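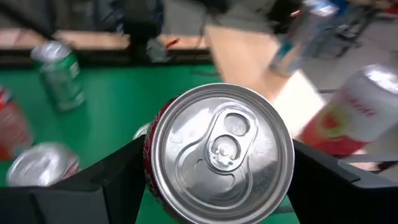

Ningsih Ong asks, in a comment on the first draft of this card, that it say plainly what happens to the returns sorters once the arms run a full shift, and that the answer come before the file list. The section on staffing was moved up as a result.

Waltden Can Handling Set, README
Last edited 30 January 2026

Staffing

The Nutlow depot sorts returned beverage cans by hand. The work is standing work, with repeated reaching and wrist rotation. Under the trial plan, sorters move to one of two posts: station operator or exception handling (crushed, leaking or unreadable cans). Headcount on the returns line stays at 16 through November. No commitment exists past that month, and this card should not be cited as one.

Operators get 8 hours of paid training before a first solo shift. Pick rates are logged per station and are not linked to operator names.

Contents

episodes/ – one folder per episode, wrist and overhead video plus joint states
labels/ – grasp outcome, can orientation at pick, operator remarks
splits/ – train and held-out lists, by station

Task

Cans start upright or on their sides on a green mat. Each is gripped, turned if needed and set down with its group. Full and empty cans are not distinguished in the labels.

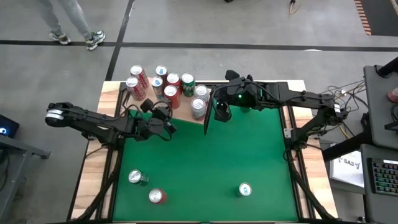
Figure 1. Two-arm station with green mat and clustered cans.

Known limits

Wrist video has motion blur during fast reaches. Some 3 percent of episodes lack operator remarks, mostly from the first weeks at Nutlow. Can brands are uneven across stations – do not use the set to estimate product mix.

Grasp labels were entered by former line sorters. Where two labelers disagreed, both labels are kept and the field "agreed" is set to false.

Related sets

Polák (glass bottles, single arm) and Ronell (crates) use the same folder layout. Their staffing terms differ and are described in their own cards.

Changes in version 2

Staffing section added
Operator IDs removed from all metadata
Held-out list rebuilt by station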